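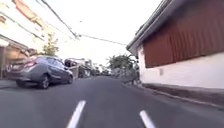
grokar-setlists is a plain-text record of what the band Grokar played, in what order, at 243 shows. It began as an argument between me and Relu Filip over whether they ever opened with "Givano" twice in a row (they did, and he still owes me dinner). Most of the work was done between shows, looking at streets like this one, narrow asphalt with buildings on both sides and a gray sedan along the left, while somebody in the passenger seat read song titles off the back of a receipt. The receipts have since been typed up. Some of them had also been used for gum.

What's in it

shows.csv has one row per show, with city, venue, month and running time. songs.csv has one row per song performed, joined on show_id. The notes folder holds 17 text files of remarks that wouldn't fit in a column, mostly about the drummer.

Spelling of titles follows the record sleeves, except for the second album, where the sleeve disagrees with itself. For that one we went with Trinidad Zabala, who sang on it and has opinions.

Where it came from

Rosalía Iglesias kept paper lists for the first 200 shows. The rest came from audience tapes, which Leandro Sarmiento listened to in full, including the tuning. Leandro Toledo checked his work. Please use surnames when filing an issue, as "Leandro got it wrong" has started two fights already.

Known problems

Encores are unreliable before the Sepúlveda tour. The band used to walk off, argue, and walk back on, and the tapes don't say which of these counted as an encore.

Running times include stage talk. If you're using them to measure how fast the band played, you'll conclude that they slowed down badly in later years – they didn't, the singer just discovered anecdotes.

"Untitled (new one)" appears under four different songs. We know.

Use

Do what you like with the lists, but credit the project by name. Lyrics and audio aren't included, so please stop asking. Corrections are welcome if they come with a tape, a ticket or a paper list. A strong feeling goes in the notes folder.

Contact: open an issue or write to the Griteck mailing list | © the grokar-setlists contributors | Back to top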